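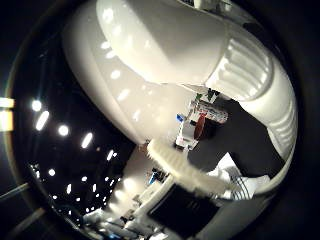

Progress report, chores and shelf work pilot
To: Rianne Van Loon
From: Régis Bodin
February 1, 2023
Covers January

Rianne, sorry this is landing the day it's due. Wrote most of it between runs. Numbers first, then the parts you asked about on the phone, then money.

Short version

Clearing a table of mixed stuff: getting there. Shelf restocking at Kolport: works on boxes, bad on anything round. Cloth: no. Still no. I'd put folding off to the next period and I'll explain below.

Numbers

158 tabletop attempts logged in January on the Flindis task set (cups, cartons, small boxes, a cloth, all mixed up together). An attempt = one item, from where it sits to where it belongs. If it gets dropped and picked up again by the machine without help, we count it as a success but flag it. If one of us touches anything it's a fail. I know the last report counted some of those the other way. Changed it because Kolport store people laughed at the old rule, and fair enough, a clerk isn't going to stand there nudging things.

At Kolport, 155 shelf placements tried, all in the back aisle after closing. Fewer than planned. Lost a stretch in the middle of the month to the wrist bearing, see below.

Total run log is at 1932 entries since the project began, if you want it for the board slide. That includes calibration runs and aborted starts so please don't let anybody divide by it.

I'm not giving a single success rate this time. The cartons pull it up and the cloth pulls it way down and the average tells you nothing. Per-item sheet is in the shared folder, January tab. Column F is the one to look at, ignore G, G is broken.

What works

Cartons. Upright, flat faces, printed sides so the vision has something to hold on to. Even when one is leaning over another item it mostly gets it. The planner now picks what's on top first, which sounds obvious but in December it was going for whatever was nearest and dragging the rest of the pile with it.

White boxes were a problem under the overhead lights. Glare on the front face, the depth goes to mush. We changed the exposure and moved to taking two looks from different wrist angles before committing. Slower. But it finds the edge now. Would like to try this with the store lighting, which is worse.

Putting things down. Didn't expect this to be on the good list. Release height was set too high so things landed with a thump and fell over. Lowered it, added a short wait, done. Took an afternoon, wish we'd looked at it in the fall.

What half works

Cups and cans. Standing up, fine. Lying on their side, they roll when the finger touches them, and then the machine is chasing. Rianne you saw this in the video I sent. We have a new approach where it comes down from above with both sides at the same time, better, but only with clear space on each side. In a cluster there's no clear space, that is what a cluster is. Current workaround is to move the neighbor first. It adds a lot of time per item, and a person clearing a kitchen table would be finished and gone.

Small stuff sitting on other stuff. It either doesn't see the small item or treats the two as one object. With boxes it carries both over together, which once in a while is even the right thing, but then it has no idea where the little one goes. Grasso is relabeling part of the training set for this. Expected mid next month, they have slipped before so I'm not planning around it.

Shelf work at Kolport. Facing up boxes on a shelf at waist height is ok. Bottom shelf, the arm runs out of room and folds in on itself. Top shelf it can reach but can't see. The night lead there asked whether we could just do the middle shelves and leave the others to his people. I said yes for now. It's a fair deal and I think it is closer to how this gets used than the whole-aisle goal in our proposal. Want to discuss.

What doesn't

Cloth and paper. A crumpled thing has no shape to match to. The machine picks up a corner, or what it thinks is a corner, the rest stays down, it pulls, and everything on the cloth comes along for the ride. We can get it to grab the middle and drop it in a bin, so if the chore is "get this off the table" we have something. If the chore is "fold this" we have nothing I would show to a visitor. I looked at what other groups do and the good results are on one towel on a bare table. We don't have bare tables, homes don't either.

Black things on dark tables. Same family of problem, the outline is gone. We tried a lighter table covering, results went up nicely, and then we took it off again because we can't tell people to buy a new table.

Knowing when it's finished. It stops when it stops seeing objects. So if it misses something it believes the job is done. For a household that might be worse then a drop, you come home and think the table's clear. Needs a final check pass from a second viewpoint. Not started.

Hardware

Wrist bearing started to grind, arm was down while the part came. Under warranty so no cost but we lost shop nights. Spare is now on the shelf, should have had one from the start.

Gripper surface: still deciding between the options from Markel. Grippier one is better on cartons, leaves marks on some of them, store doesn't love it. Softer one doesn't mark but slips on anything glossy. Leaning soft, with a slower lift.

Wrist camera: keeping the wide one. Yes everything is bent and the fingers take up a big share of the view, but when the tool closes in on something it's the only camera that can see the last bit. The overhead camera is blocked by the arm right when you need it. Correcting the curve costs us some speed, we can live with that. Masking out the fingers in software is done and stable.

Cable snagged on the table edge twice. Rerouted. Ugly but holds.

People

We're 2 people full time plus part of a third for the shop nights. It's thin. If either of us is out, Kolport nights don't happen, there's a rule that two of us have to be on site. I'd rather spend the travel line on more hours for nights. Please say yes or no by email so I have it in writing.

Can machines do the chores yet

You asked for a paragraph you can lift for the trustees. Try this, edit how you like:

"At the end of January the system can clear rigid, upright household items from a cluttered table without help most of the time, and can tidy boxes on middle shelves in a working store after hours. It is much slower than a person. It cannot yet handle cloth or loose paper except to throw it away, it struggles with round objects lying down, and it can't reliably tell when a job is complete. A person still needs to be nearby. We expect shop-floor use to come before home use, since the items are more alike and the staff know what to expect from it."

Please don't cut the "much slower" sentence. Somebody will time it at the visit.

Money

On budget except the bearing week, where we'd already paid for the nights and couldn't use them. Kolport agreed to carry one over, not the rest. Detail in the finance sheet. No new equipment asks this period. There may be one next time for lighting, I'm getting a quote.

Next period

Middle-shelf trials at Kolport, full set, soft gripper.
Final check pass on the tabletop task. First version, even if it's crude.
Grasso labels in, retrain, rerun the small-on-top cases.
Round items: try pinning against a neighbor instead of moving it away. Might be a terrible idea.
Cloth: removal only. Folding moved out, need your ok since it's in the signed plan as a milestone.

Risks

Labels late. Only one spare for the wrist. Kolport is talking about changing the layout of the back aisle, no date from them yet, and if they do it we remap everything. Me being the only one who understands the logging script, I'm writing it up, it's half done.

Need from you

Ok on moving the folding milestone.
Yes/no on travel money to night hours.
Who is coming to the visit and if they want to stand close. If so we have to run at the low speed setting and I should warn them it is realy dull to watch.

Sheet for the January placements still has a few rows with no item name, fixing those tonight.

Régis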